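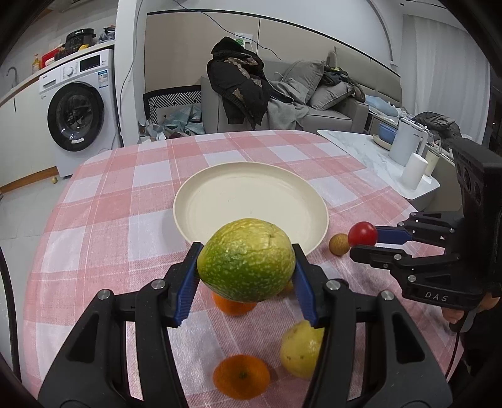
Servicing the hand-held gripper pair: pads, pins, cables and zero

29 August 2026

The pair of hand-held grippers in my care has now completed its second full overhaul, and this entry records the procedure as it currently stands. It replaces the notes I published in January, which were written before the change of pads and which should no longer be followed. Several readers operate similar two-jaw tools and have asked for the intervals, so these are given where I have them.

The left unit is known as Uno. The right unit has never been given a name, and in the service book it is entered simply as Right. Both were assembled at the bench on Rutkowska Street by Konrad Kubiak and myself. They are of the same pattern, but they are not interchangeable in practice: the jaw readings differ slightly from one unit to the other, and each carries its own calibration file.

Condition before the overhaul

Uno had developed play in the linkage. With the jaws closed on a soft round object, such as a mandarin, the tips could be moved sideways by hand. The movement was small, but the recordings showed it clearly as a tremor at the moment of contact. The Right unit was sound mechanically. Its complaint was an intermittent loss of signal whenever the wrist was turned outward, and we had wrongly put this down to the logging software for several weeks.

I should like to correct something I wrote in January. I then advised that a loose jaw should be treated by tightening the pad screws. This is poor advice. The screws hold the pad to its carrier and have no bearing on the linkage, and overtightening them bows the carrier so that the ribs no longer meet squarely.

The linkage

Each side of the gripper has its own set of long arms, and the two sides must move as mirror images. When one side lags, the object is pushed across before it is held, and a cherry tomato will usually roll out altogether. The check is simple. Open the jaws fully, close them slowly against nothing, and watch the two triangular cut-outs. They should pass through the same angle together.

The play in Uno was at the upper joints. The silver pins there were removed one side at a time, so that the arms could not be confused, and laid out on paper marked left and right. Two were visibly worn. All were replaced, as mixing old and new pins in one unit gave us uneven friction on a previous occasion.

The sequence is as follows.

Disconnect the cable at the recorder end before touching the jaws.

Release the return spring and place it in a closed tin. It is under tension and it does travel.

Support the arm from behind with a block of soft wood and press out the first upper pin. Do not strike it.

Clean the bore with a cotton bud and a little alcohol. Dark residue is normal. Bright metal flakes are a reason to stop and inspect the arm.

Apply one small drop of light oil to the new pin and press it home by hand. If it needs a vice, the bore is dirty or the pin is the wrong size.

Repeat for the remaining pins on that side, refit, and only then begin on the other side.

Caradog Ellis, who carried out this work on the Right unit while I dealt with Uno, prefers dry film to oil. His joints remain cleaner. Mine are quieter. We have agreed to leave the two units as they are until the next overhaul and to compare them then.

The pads

The blue ribbed pads come from Deketti and are supplied as moulded sheet, which we cut to a card template. They grip wrinkled skins far better than the smooth grey material used previously, and they have some give, which matters with fruit. Their weakness is sugar. Juice dries between the ribs, the ribs harden, and the pad begins to skate.

Pads are washed after every session with warm water, a drop of washing-up liquid and a soft toothbrush, working along the ribs and not across them. They are left to dry on a cloth, away from the radiator. Solvent must not be used. I spoiled one pair with it in the spring: the surface became tacky and collected lint for the rest of its short life.

I keep six cut pairs in stock. A pair is retired when the ribs at the tip have rounded over, which is easily felt with a fingernail. Both pads on a unit are always changed together, and the date is written in the book. Changing one pad alone leaves the new side thicker, and the object then sits off centre.

When fitting, start both screws by hand before tightening either. The ribs on the left pad and the right pad must lie in the same direction. It is surprisingly easy to put one in upside down, and I would ask anyone borrowing the bench to look twice.

The cables

The fault in the Right unit was found by Stanisława Czarnecka, who held the connector still and bent the cable in short lengths, beginning at the housing and working outward, with the live reading on the screen. The reading dropped out close to the housing, where the cable leaves the body and takes its sharpest bend over the table edge. The outer sleeve was undamaged. One conductor had broken inside it.

The damaged length was cut away and the cable remade with a short spring relief. We also revised how the cables are led. A cable should hang freely below the hand and reach the floor with slack to spare. It should not be trapped under a cloth or a plate, and it should not be wrapped around the wrist, however convenient that may seem during a long session.

Ovidiu Ciobanu has suggested a right-angled connector for the next revision. I am in favour, provided that it locks.

Setting zero and full opening

After any work on pins or pads the unit must be set again. We use Hesto, the small calibration program Konrad wrote for this pair, but the method would serve with any software that shows the raw position.

Close the jaws until the pads touch without compressing. A strip of thin paper between them should just drag. Store this as zero.

Open to the mechanical stop and note the raw reading. After this overhaul Uno reads 164 and Right reads 167. Before the work Uno wandered over several counts from one opening to the next, which in retrospect was the earliest sign of the worn pins.

Repeat the opening ten times. The reading should come back to the same figure each time. If it does not, the stop screw is loose or a joint is binding.

Save the file under the name of the unit. Last year the two files were swapped, and a full afternoon of recordings had to be discarded.

The practical test

A machine may pass on the bench and still handle badly, so the final check is made at the table with ordinary produce. We use something large and irregular, something round, and something small with a slippery skin. Each is lifted, held clear of the cloth while one counts slowly to five, and set down again. The skin is then examined under the pads for bruising. Holding with both units at once is worth including, as cable faults tend to appear when two people's worth of wire is competing for one table.

Intervals

Pads: wash after each session, inspect weekly.

Screws: check for looseness weekly, with a hand driver only.

Cables: bend test monthly, and after any fall.

Pins: inspect at roughly 417 hours of use. This figure is taken from the point at which Uno's play was first entered in the book and should be treated as provisional.

Zero: verify at the start of every day, reset after any repair.

Outstanding matters

The return spring on the Right unit is slightly weaker than its counterpart and a replacement has been ordered. The card template for the pads has worn at one corner and will be recut in thin aluminium. Pascal Ferrand has asked for a copy of the pin drawing, and I shall post it here once the tolerances have been checked against the new stock.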